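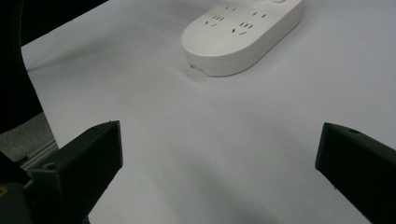

조명 > 책상용 조명 > 콘센트 겸용
읽는 시간: 4분

Valance 콘센트 겸용 책상 스탠드 (흰색)

Valance 스탠드는 책상 조명과 멀티탭을 하나로 합친 제품입니다. 받침대에 콘센트가 있으므로 노트북 어댑터나 충전기를 책상 위에서 바로 꽂을 수 있습니다. 책상 밑으로 들어가서 벽 콘센트를 찾는 일이 많은 분에게 먼저 권하고 싶습니다.

저희 Prarico는 Jarnatville에서 작은 사무실과 공부방에 필요한 물건을 판매하고 있습니다. 제품 설명은 저희가 매장에서 직접 사용한 다음에 씁니다. Valance 스탠드도 계산대 옆 책상에서 지난 9월부터 쓰고 있고, 아래의 내용은 대부분 그 책상에서 알게 된 것입니다.

가격: 84달러 (세금 포함, 전구 포함)
색상: 흰색 한 가지
받침대 길이: 약 22센티미터
콘센트 전체 허용 전력: 2,000와트
설치: 책상 위에 놓는 방식, 나사 고정 없음

받침대에 대하여

받침대는 모서리가 둥글고 표면에 광택이 없습니다. 광택이 있는 흰색 플라스틱은 손자국이 잘 보이는데, 이 제품은 그 점에서 관리가 편합니다. 먼지가 쌓이면 마른 천으로 닦으십시오. 물걸레는 콘센트 구멍 때문에 사용하지 마십시오. 구멍 안의 먼지는 플러그를 벽에서 뺀 상태에서 부드러운 붓으로 털어 내는 것이 좋습니다.

콘센트는 받침대 윗면에 있습니다. 플러그를 위에서 아래로 꽂게 되니까, 옆으로 꽂는 멀티탭보다 책상의 자리를 덜 차지합니다. 그러나 어댑터가 크면 옆의 구멍을 가릴 수 있습니다. 저희 매장에서는 노트북 어댑터를 제일 끝 쪽에 꽂고, 휴대전화 충전기처럼 작은 것을 가운데 꽂습니다. 이 순서로 하면 서로 부딪치지 않았습니다. 아주 넓은 사각형 어댑터를 두 개 이상 가지고 계시면 짧은 연장선을 같이 쓰시는 편이 낫습니다.
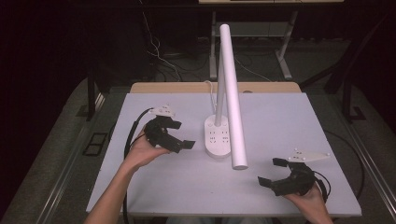 기둥은 가늘고 똑바로 서 있으며, 긴 원통 모양의 팔이 기둥 위쪽에서 연결됩니다. 팔을 비스듬히 내리면 빛이 책상의 가까운 곳으로 모이고, 올리면 넓게 퍼집니다. 글씨를 쓰거나 작은 부품을 조립할 때는 내려서 쓰고, 컴퓨터 화면을 볼 때는 올려서 쓰는 것이 눈에 편합니다. 관절은 처음에 조금 뻑뻑합니다. 한 손으로 받침대를 누르고 다른 손으로 팔을 천천히 움직여 주십시오. 며칠 사용하면 부드러워집니다. 저희 것은 지금도 팔이 저절로 내려오는 일이 없습니다.

전선은 책상 뒤쪽으로 보내는 것을 추천합니다. 앞이나 옆으로 나오면 팔꿈치에 걸리고, 책상 위의 컵을 넘어뜨릴 위험도 있습니다. 전선이 흰색이어서 밝은 책상에서는 눈에 잘 띄지 않습니다. 다만 진한 나무색 책상에서는 꽤 잘 보입니다. 이것이 신경 쓰이는 손님은 전선 덮개를 함께 사 가셨습니다.

어떤 책상에 맞습니까

평평하고 단단한 책상이라면 대부분 괜찮습니다. 유리 책상에서는 받침대가 조금 미끄러질 수 있으니 얇은 고무 패드를 밑에 까십시오. 기울어진 제도용 책상에는 사용하지 마십시오. 나사로 고정하는 제품이 아니기 때문에 기울면 안전하지 않습니다. 침대 옆의 작은 탁자에 놓고 싶다는 문의도 가끔 받습니다. 놓을 수는 있지만, 팔이 길어서 탁자 밖으로 나오게 됩니다. 밤에 일어날 때 머리를 부딪칠 수 있는 높이이므로 저희는 그렇게 권하지 않습니다.

왼손으로 글씨를 쓰는 분은 스탠드를 오른쪽에 두십시오. 오른손을 쓰는 분은 반대입니다. 손의 그림자가 종이 위에 생기지 않게 하려면 이 위치가 제일 좋습니다. 책상 한가운데에 둘 때는 팔을 앞으로 내려서 쓰면 됩니다.

사용할 때 주의할 점

전기난로, 다리미, 드라이어처럼 열을 내는 기구는 꽂지 마십시오. 허용 전력보다 작은 제품이라도 오래 켜 두면 플러그가 뜨거워질 수 있습니다. 이 스탠드에 다른 멀티탭을 연결하고 그 멀티탭에 또 연결하는 것도 하지 마십시오. 스탠드의 플러그는 반드시 벽 콘센트에 직접 꽂아야 합니다.

전구를 바꿀 때는 먼저 벽에서 플러그를 빼고, 10분쯤 식힌 다음에 여십시오. 새 전구의 규격은 설명서 뒷면에 쓰여 있습니다. 규격이 다른 전구를 넣어서 생긴 고장은 무상 수리가 되지 않습니다. 설명서를 잃어버리신 경우에는 매장에 오시면 복사해 드립니다.

조금 아쉬운 점

콘센트마다 스위치가 따로 있지는 않습니다. 충전기 하나만 끄고 싶으면 플러그를 빼야 합니다. 그리고 흰색밖에 없다는 것도 아쉽다고 말씀하시는 분이 계십니다. 검은색이 나올지는 저희도 제조사에서 아직 답을 받지 못했습니다. 콘센트가 필요 없는 분에게는 이 제품의 가격이 조금 비쌀 것입니다. 그런 경우에는 아래에 적은 집게형 스탠드를 보십시오.

배송과 교환

Jarnatville 시내는 저희가 직접 배달합니다. 그 밖의 지역은 택배로 보내며, 배송비는 주문할 때 확인하실 수 있습니다. 상자 안에서 기둥과 팔이 분리되어 있으므로 받으신 후에 조립이 필요합니다. 공구는 필요 없고, 기둥을 받침대에 끼운 다음에 팔을 연결하시면 됩니다. 기둥을 끼울 때 끝까지 들어갔는지 꼭 확인하십시오. 덜 들어가면 팔을 움직일 때마다 흔들립니다.

받으신 제품에 문제가 있으면 상자를 버리지 말고 연락해 주십시오. 사용하지 않은 제품은 교환해 드립니다. 전구가 깨져서 도착한 경우에는 전구만 새로 보내 드립니다.

재고와 가격은 2010년 6월 14일에 확인한 것입니다.

함께 보는 상품
Safavi 집게형 책상 스탠드
Safavi 높이 조절 의자
Valance 교체용 전구
책상용 전선 덮개 (흰색, 회색)
미끄럼 방지 고무 패드
짧은 연장선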